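Forums > Workcell Practice > Two-arm setups > House rules

House rules for handling soft stuff with two arms – please argue

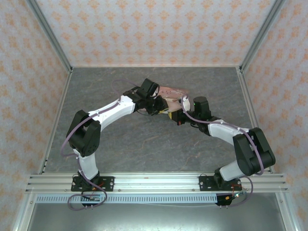 Draft 3, post your objections

gantry_widow wrote:
OK, I have been told to write down our rules before the Dredley people come by on Monday, and since this forum has never once agreed with me, I figured I'd get the beating over with early. Current draft:

1. One arm holds, the other moves. Swap roles only when both are stopped.
2. Both grippers closed on the same piece means reduced speed. We use 13 percent of max.
3. Cables get checked at every joint before the first run of the shift. By hand, power off.
4. Hands stay outside the walls unless both arms are disabled. Yes, even for a second. Yes, even you.
5. Anyone can call a stop and doesn't have to explain it until after lunch.

Pair of small arms on one rail, facing into a walled box, thin film and light fabric mostly. Tell me what's wrong with it.

shimstock wrote:
Rule 1 is wrong. If you're stretching a soft sheet, both arms have to move or you get a wad. I have a drawer of wads. What you want is a limit on the distance between the two grippers, with a stop if they go past it or get too close. Who is holding and who is moving is a question for philosophers.

Rule 5 is good. We had that one at Akby until somebody called a stop at ten to five every Friday.

gantry_widow wrote:
A distance limit does nothing for you when the grippers are supposed to be nearly touching. Look at the picture. Both of them are on that pink piece and there is hardly any room left. Set your minimum low enough to allow that and it will allow a crash too.

shimstock wrote:
So use two limits. One for travel, one for the handoff, and the handoff one only switches on at low speed. This is not exotic.

Ville Eskola wrote:
I would like to speak up for the cables. The purple ones hang in a loop under the rail, near the base plates, on both arms. Loops are where things catch. Our rule at Shboul is that slack goes where the arm needs it and is tied down everywhere else, and nothing hangs lower than the rail. We wrote that after a loop got hooked by a cart. The cart won.

gantry_widow wrote:
Fair. Adding it as 3b. There's also a small board hanging under the left base with its wires out in the open, and I suppose you'll want that in a box.

Ville Eskola wrote:
I was being polite and leaving it for my second post.

pallet_jackie wrote:
Can I ask the dumb question? Why is there a rule for hands but no rule for the stop button? Where is it, who tests it, how often? Our auditor went straight past nine pages of lovely gripper rules and asked for the stop button log. We did not have a stop button log. We had a stop button.

gantry_widow wrote:
It's on the bench, within reach of the operator's chair. Tested when somebody remembers.

pallet_jackie wrote:
Please don't say that on Monday.

shimstock wrote:
Seconding Jackie. Start of every shift, initials on a sheet. And test it with the arms moving, slowly. Pressing it while everything is parked only proves that you own a finger.

torque_of_the_town wrote:
Unpopular view, but these are small arms and you are all writing rules for a car plant. They pinch, sure. I've been pinched. I've run a pair like this for 7 years with one rule, which is don't be stupid, and it fits on a sticky note.

pallet_jackie wrote:
How many times have you been pinched?

torque_of_the_town wrote:
The sticky note does not cover record keeping.

Ville Eskola wrote:
Small arm, yes, but what is in the gripper? If somebody swaps the cloth for a blade next spring, your sticky note is still on the wall. I would put a line at the top saying which items the rules cover, and that anything new means a fresh risk assessment. The arm on its own isn't what you are assessing, it's the whole job.

torque_of_the_town wrote:
OK, that one I'll give you. Still think 13 percent is silly. I'd go to 30 for cloth.

gantry_widow wrote:
The 13 came from Steltimura, the group we inherited the procedure from. I asked them where they got it and they said they thought it came from us.

shimstock wrote:
Then measure it. Run the handoff at a few speeds, time how far each arm travels after a stop, and write the number down next to how you got it. A limit with no source gets ignored by the first person in a hurry.

gantry_widow wrote:
Draft 4, then:

0. Covers thin film and light fabric only. New item, new assessment.
1. Separate distance limits for travel and handoff. Handoff limit active at reduced speed only.
2. Reduced speed to be set from stopping tests. Stays at 13 until we've done them.
3. Cables checked by hand, power off, first thing.
3b. No cable loops below the rail. Boards under the bases get covers.
4. Hands outside the walls unless both arms are disabled.
5. Stop button tested every shift with the arms moving slowly. Initials on the sheet.
6. Anyone can call a stop.

shimstock wrote:
You dropped the lunch part.

gantry_widow wrote:
Dredley has a thing about jokes in procedures. It'll go back in after they leave.

pallet_jackie wrote:
Who signs off when the limits get changed? I don't see a name.

gantry_widow wrote:
Draft 5 tonight.

This forum uses cookies to keep you logged in. Accept | Settings

Contact the moderators | Forum rules | Back to top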